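The Button-Pushers

Thilini Hettiarachchi can open a microwave in less than a second. She has been doing it most of her life and considers herself fairly good at it. On a slow Thursday at Foris, a small robotics outfit on the second floor of a former piano showroom, she spends the better part of a morning doing it badly, through a robot arm, so that a computer can learn how.

The work is called demonstration, a grand word for it. Hettiarachchi holds a pair of handles, the arm copies her hands, and everything the arm does gets saved: the joints, the grip, the view from the little camera at its wrist. One go at a task is an episode. The microwave set calls for 953 of them. By the time I hung up my coat she had finished 903, and she greeted me with the calm of someone who can see the end of a very long driveway.

"People ask if I'm teaching it to cook," she says. "I'm teaching it to poke."

Poking has its subtleties. Press too softly and the door stays shut. Press off center and the fingers skid. Come in too fast and you shove the whole oven toward the wall, an episode that gets its own label and its own folder. The folder is named Oops, and it is not small.
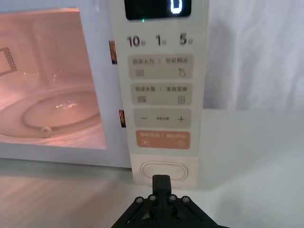
Fingers together, aimed low: the gripper lines up with the oval button near the bottom of the control panel.

Tahsin Kanagaratnam, who runs the collection side, came to Foris from Vorkden, where he sorted warehouse video. He has firm opinions about boredom. A learning system fed the same perfect poke all day, he explains, will become a genius at that poke and a fool at every other. So the arm starts high, then low, then from the left. The oven gets turned a few degrees. The lamp gets moved. Every 80 episodes the operator swaps out, whether she is tired or not, so the model doesn't end up with one person's habits.

"In June we had a model that paused before every press," Kanagaratnam says. "Just hung there. We spent days looking for the bug." The bug was an operator named Bikis, who liked to take a breath first. The machine had learned to take it with him.

I asked for a turn and was given one, along with a look. The handles are light and the delay is tiny, but your sense of depth packs up and leaves. On the wrist view the fingers seemed to be touching the button. They were nowhere near it. I closed in, corrected, overcorrected, and pressed a patch of blank white panel with great conviction. Hettiarachchi let me have 6 tries. Two opened the door. All of them were kept – a failure, properly labeled, is worth something too – and I admit to some pride at the idea of my clumsiness entering the permanent record.

The reviewing happens in the next room, where Karunaratne, the one person here with a door that closes, watches episodes at double speed and marks the moment of contact in each. It takes up to a minute apiece. She has stopped owning a microwave at home.

What does all this buy? So far, an arm that can open this oven most of the time and an unfamiliar one some of the time. Kanagaratnam won't give me a percentage. He wants dials next, then the old kind of door with a handle, then drawers. The drawers worry him. "Drawers stick," he says, and looks out the window for a while.

Hettiarachchi had gone back to her handles by then. She nudged the arm up, over, down a touch, and started on number 904.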